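Unit 4. Landlocked States and Transit Dependence
Course handout, Introduction to Regional Geography
Prepared by Uyên Tạ

Read before the seminar. Terms set off on their own line are the ones used in the written test.

4.1 What the term covers

A landlocked state is one with no coastline on the open sea. A coast on an inland body of water does not change the classification. Kazakhstan and Turkmenistan both border the Caspian and are still counted as landlocked, although ships can leave the Caspian through the Volga–Don Canal with Russian consent.

A doubly landlocked state is surrounded entirely by landlocked states. Two exist at present: Liechtenstein, between Switzerland and Austria, and Uzbekistan, whose neighbors are Kazakhstan, Kyrgyzstan, Tajikistan, Afghanistan and Turkmenistan. Goods leaving either country by land have to cross at least two borders before they reach a seaport.

Enclaved states are a separate case. Lesotho, San Marino and Vatican City each lie wholly inside one other country. All three are landlocked, but their transit question has a single partner and is usually handled inside a wider set of bilateral agreements.

4.2 How states become landlocked

Very few borders were drawn with the sea in mind. The common routes are these.

Breakup of a larger state. Austria, Hungary, Czechia, Slovakia, Serbia and North Macedonia all belonged to larger units that had ports.

Loss of territory in war. Bolivia lost its Pacific coast to Chile in the War of the Pacific and has kept a navy, which operates on Lake Titicaca and on rivers.

Secession of the coastal part. Ethiopia became landlocked when Eritrea became independent in 1993. South Sudan is a related case, seen from the other side: there the inland part seceded.

Colonial partition. Mali, Niger, Chad and Burkina Faso took over administrative lines that had mattered little while the coast and the interior were under the same colonial power.

4.3 Legal position

Part X of the United Nations Convention on the Law of the Sea gives landlocked states a right of access to and from the sea, and freedom of transit through the territory of transit states by all means of transport. The terms of that transit are left to agreements between the states concerned. The transit state keeps full sovereignty over its territory and may take measures to protect its legitimate interests.

In practice the right is general and the details are negotiated. A landlocked state that cannot reach agreement with its neighbor has a legal argument and no road.

Terms: transit state, freedom of transit, right of access, free zone.

4.4 Measuring transit dependence

Distance to port is the usual first measure and a weak one. Students tend to read it straight off the map. Four other quantities should be looked at with it: the number of borders crossed, the number of usable routes, the waiting time at each crossing, and changes of mode or rail gauge.

Worked case. The Koltness corridor is the practice corridor used throughout this unit. It runs from the inland depot at Jotwood to the port of Raltden and crosses one border, at Kaczmarczyk. Driving time is 24 hours. Waiting time at the border in January is 60 hours, and waiting time at the port is 75 hours.

Add the three figures before going on. Driving is the smallest of them. Paving the whole route to a higher standard would cut a little from the smallest part of the total and leave the other two untouched.

Now suppose the border wait is removed by joint inspection, with officers of both states working at one post. The port wait remains, and the port lies outside the landlocked state's control. This is the part of the exercise most often done badly. Answers should state which government can act on each delay.

4.5 Rivers as substitutes for a coast

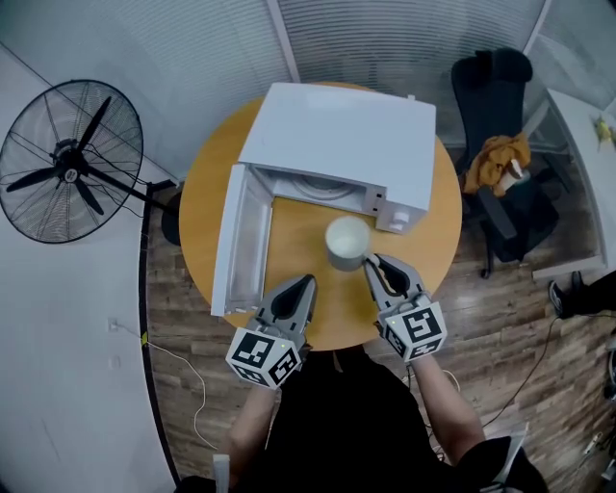 Navigable rivers reduce dependence only where the river carries an international regime. The Danube is open to commercial shipping under a convention, and Austria, Slovakia, Hungary and Serbia all have working river ports on it. Paraguay reaches the Atlantic by the Paraguay and Paraná rivers and moves much of its foreign trade by barge. Switzerland uses the Rhine from Basel.

Low water is the main physical limit. Barges are loaded lighter when the channel is shallow, so the cost per ton rises without any change in the fee or the distance. Locks and ice are second-order problems on most of these rivers – the upper Danube is the exception for locks.

4.6 Points for the seminar

Why is distance to port a poor guide to the position of Switzerland?

Compare Bolivia and Paraguay. Both are landlocked and they share a border. Explain the difference in their outlets without using total distance.

Which of the delays on the Koltness corridor would change if Jotwood were moved closer to Kaczmarczyk?

Written answers are due Tue 1 July. One page, with a sketch map. Label the transit state on the map and show the direction of export traffic with arrows. Maps without a north arrow will be returned.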